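**January 14, 2022** – If you have walked past the ground floor of the old Blackwood building lately and wondered why grown adults spend whole afternoons moving cups around, there is a good answer, and it has to do with teaching.

Irer, the small robotics group that moved into Blackwood in September, has been building up a library of household tasks shown by hand. A person sits down at a table, takes a gripper in each hand, and does an ordinary chore with them – slowly, patiently, and then all over again. The grippers have the same sort of fingers a robot arm would have, and they carry cameras of their own, so what gets recorded is close to what the robot itself will have to look at when its turn comes.

The group calls the project Kondum, and this week it passed 189 finished demonstrations of tabletop tidying. That may not sound like a great many if you are used to reading about the giant collections at the big labs, but every one of them was done by somebody sitting in a chair, and the people at Irer are quite rightly pleased with themselves. We were kindly invited in to see how it goes, and stayed a good deal longer than we had meant to.

The table used for the cup and shelf tasks is a plain one in light wood, with a white wire shelf standing at the far side and a cup with a red tab on its lid set out closer to the person doing the showing.

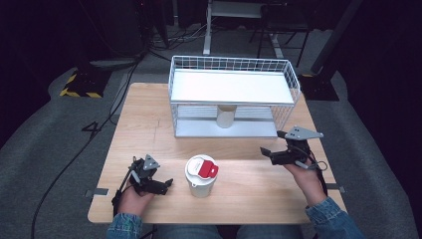 ## Why two hands

The group's earlier tasks were all one-handed, and they went well enough, but a great deal of what people do around the house takes two. One hand steadies while the other lifts, or one hand clears some space and the other fills it. Of the tasks now on the Kondum list, 8 are meant for a pair of grippers, and they are the ones that everybody in the room seems to have opinions about.

The opinions are mostly to do with where to take hold. Your own fingers will wrap themselves around almost any shape without your giving it a thought, while a gripper has two stiff fingers and that is your lot. New demonstrators are told to look for the place where a shape changes, such as a seam or a narrowing, and to bring the fingers in evenly from both sides close to it. It takes a little while to get the feel of it (we had a turn ourselves, and were very politely told to slow down).

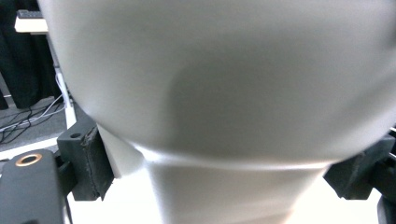

*Gripper fingers on either side of a rounded white object, close to the seam where it narrows.*

Speed is the other thing that comes up over and over. People who are good with their hands tend to hurry, and a hurried showing is hard to learn from, so the house rule is to move as though you were carrying a full bowl of soup across somebody else's carpet. Demonstrators work for a stretch and then swap out, and there is a kettle close by, which gets plenty of use.

Not every part of a recording has to do with holding things, either. The approach matters, and so does the letting go, and Irer keeps the stretches where the fingers are open and have nothing between them. A robot has to learn how to come down to a table politely, after all, as well as what to do once it gets there.

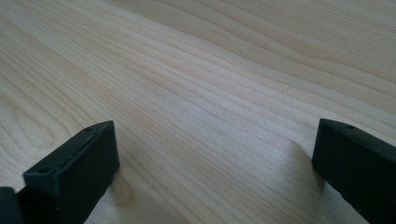 *Open fingers over the bare wood.*

The recordings are going to Rollard, the workshop two towns over that is fitting out a pair of arms for the next part of the work. Rollard took a first batch of 122 demonstrations before the holidays and sent back a friendly but rather long list of notes, most of them asking for more variety in how objects are approached. Irer has since added 7 new starting arrangements for the table, and the demonstrators say the change has made the afternoons more interesting for them too.

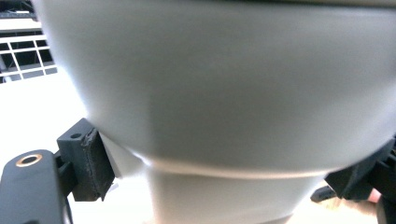 *A close grip on a light gray rounded object, with the fingers set just above the ridge.*

The next round of showing will stay with tabletop tidying before the group goes on to folding small towels, which everyone we spoke to was looking forward to and a bit nervous about. Neighbors who would like to try their hand at demonstrating can leave their name at the Blackwood front desk. You don't need any experience with robots, only a free afternoon and a fair amount of patience – and the chairs are very comfortable.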